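Ernia Community Help – Home & Garden
Posted in July by mossyback

Best way to store club gear in a damp garage?

I look after the odds and ends for our social badminton mob in Ullow and everything lives in my garage, which gets pretty clammy in winter. Last year a whole tube of feather shuttles went brittle and a couple of racquet grips grew mould (the smell!). I don't want to spend a fortune. Do I need a dehumidifier, or would decent tubs do the job?

Ullow_Tinkerer
Skip the dehumidifier for now. I priced one for my shed and it was going to cost more to run than the gear was worth. Get everything off the concrete first – a shelf 20 cm up made a huge difference at my place. Then go for tubs with lids, and sort by what can cope with damp and what can't. Frisbees and cones don't care. Feather shuttles do, but they don't like being bone dry either, so don't chuck silica gel in with them or they'll snap even quicker.

I like hinged lids, as the loose ones always wander off. Different colours help too, so the kids can put things back without asking me every time.
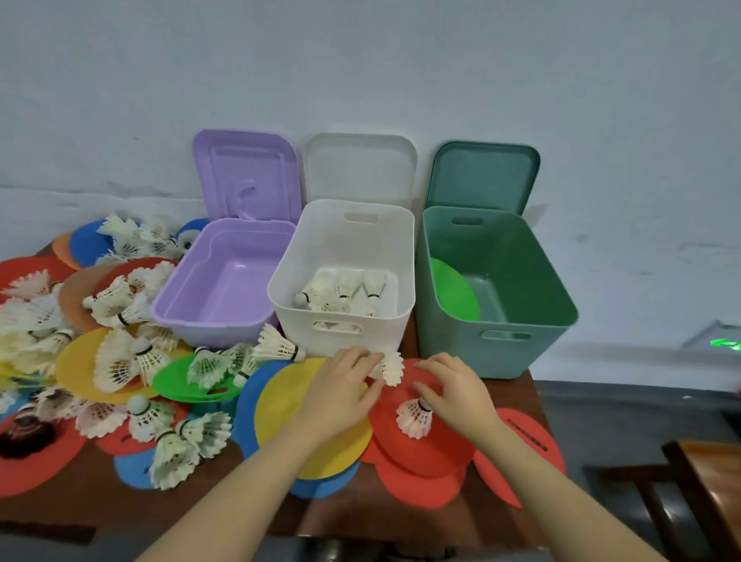 A few other things I'd do:

- Wipe racquets down and leave the covers unzipped overnight before they go away.
- Stand shuttle tubes upright so the feathers don't get squashed.
- Crack the garage window on dry arvos.

pundura_pete
just keep it in the hall cupboard mate. 2 years no mould

Qiu Street Regular
Agree with the cupboard if you've got the room! Otherwise check your gutters. Ours were overflowing down the back wall and I blamed the slab for ages. Cleaned them out and the garage was a different place by spring.

1,381 views
Contact us | © Ernia Community Help | Back to top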